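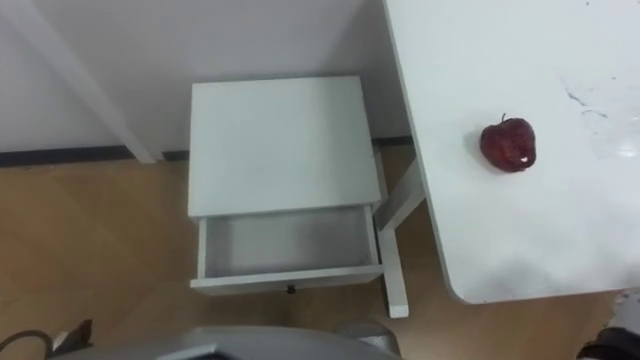 The nightstand with its drawer open, and the apple on the table beside it.

How to plan the budget for a robot work corner

Saturday, June 7, 2025

This page is for small labs and workshops which already have a two-arm robot, or will have one soon, and must now decide what to buy for the place where it works. I made such a plan for our room in Pondley this spring. I made some mistakes in it, and I tell them also.

Step 1. Write the tasks before the prices

Take one sheet of paper and write each task as one sentence. Ours was "put the apple in the drawer and close the drawer." From this sentence you already get most of the shopping list: a table, a small piece of furniture with a drawer, an object to hold. If you cannot write the sentence, do not buy anything yet.

Step 2. Choose the furniture

Ordinary household furniture is good enough for this kind of work. Before you pay, check these points:

- The knob. A small round knob is harder for a gripper than a long handle. Decide if you want this difficulty now or later.
- The height. Our nightstand is a little lower than the table, so the arm has to come down to the drawer. Measure the reach of your arm first.
- The weight. A light nightstand moves together with the drawer when the arm pulls. Plan for a way to fix it to the floor or the wall.
- The color. White furniture at a white wall looks clean, but ask the person who does your vision software before you order everything in white.

Step 3. Divide the money

Our total was 3626 dollars, without the robot itself. I put 2000 of it for spare gripper parts, cables and the service box from Dreltanar. The furniture took much less than I expected. The rest went to lamps, shelves, floor work and a reserve.

My advice is to keep the reserve as its own line in the table and to not mix it with spare parts. I mixed them, and in the second month I could not say what was still free.

Step 4. Ask for delivery times in writing

We asked two sellers, Prindley and Pacheco. Prindley was cheaper for the cables, but the delivery was 90 days. Pacheco had the same type in 11 days. For things that stop the work when they break, I now pay the higher price. For shelves I wait.

Step 5. Plan the floor space

Draw the room on paper with the drawer fully open, not closed. In my first drawing the drawer was closed, and the robot base had no place to stand in front of it. Leave also a way for the cables, where no wheel goes over them.

Step 6. Small things people forget

Write them in the plan from the beginning: cleaning cloths for the table, felt pads, a second set of knobs with screws, fruit. Real apples must be bought again and again, so give them a monthly line, even if the amount is small.

Check the plan again at the end of June, or after your first full month of work, and correct the numbers with the real receipts.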